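Flalia Overnight Lip Balm, 13 g tin

Usually ships within two working days from Skenska

Flalia is a plain lip balm in a screw-top tin. It goes on thick, stays put until morning and does nothing whatever for your social standing. We've stocked it since the first batch of 400, most of which went to people who came in for something else.

Colour: none. There's a faint yellow cast in the tin that vanishes once it's on. If you want your lips to look like you've spent money, try the Trundis tints, two shelves over and twice the price.

Scent: a bit of honey, a bit of candle. Lorne Cormier, who makes the stuff, tried a mint version last winter and it cleared the room. The mint version is discontinued. Please stop writing in about it, both of you.

How to use it
Scrape out a bit with a clean fingernail and press it on before bed. Half a pea is plenty. A whole pea and you'll be wearing your pillowcase. In cold weather the balm sets hard, so hold the tin in your hand for a minute first. Leaving it on the car dash in summer also softens it, along with the label, the glovebox and your opinion of us.

What's in it
Beeswax, sunflower oil, shea butter, honey flavour, vitamin E. Not vegan, on account of the bees. Customers who'd sooner leave the bees out of it can order the Holovko stick, made with candelilla wax. It drags a little.

How long it lasts
One tin does up to 30 nights, fewer if you share it with a teenager. Keep the lid on and use it within a year of opening.

Postage and returns
Flat rate anywhere in the country, and orders of three tins or more go free. Every tin gets a paper wrap and a snug box. If yours arrives dented, send us a photo and we'll replace it. If it arrives merely ugly, that's how the tins come.

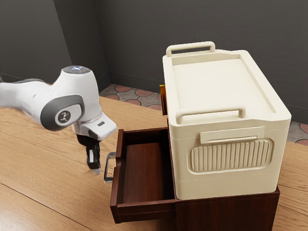
Rendered view: robotic arm, dark reddish-brown cabinet, light wood-grain tabletop.

Customer comments

"Bought it for chapped lips, now use it on my elbows and a squeaky drawer. Four stars, as the lid sticks." Wenceslao Villaseñor

"My favourite, and my dog's, sadly."

Also from Flalia: hand salve, heel balm, cuticle oil (out of stock until late September)

Page updated 2024-09-08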